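Splitting one small bottle between two cups, no mess

Quick one. You have one little bottle and two people who want some. Works for iced tea, juice, whatever.

Set up first. Two cups, same shape and size, different colors so people know whose is whose. Stand them side by side near the back of the table, bottle in front where you can grab it. Cap stays on for now.

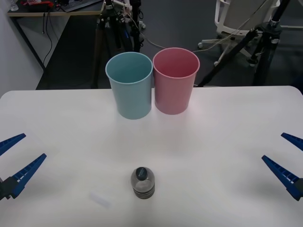 Wunmont, November 2021

Ok, steps.

Wipe the table. Cups nearly touching, so you only move your wrist, not your whole arm.

Hold the bottle low down, twist the cap slow. Squeeze a soft bottle and it'll spit.

Pour the first cup a third full. Stop. Same in the second. Then back and forth in small bits untill it's gone. Dont fill one and guess at the other.

Last drops: tip the bottle right up, count to 5.

Check levels from the side, eyes down at table height.
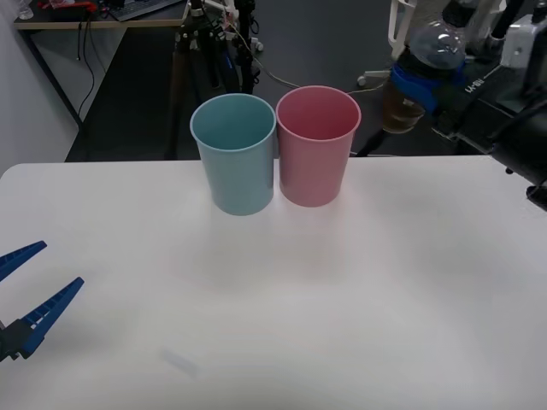
Blue and pink cups, empty, and the bottle off to the right.

Cups with a rolled rim drip less if you pour to the middle. Mine are from Winley, 12 to a pack, any plastic tumbler is fine. Rinse the bottle before recycling, cap back on if your town takes them that way.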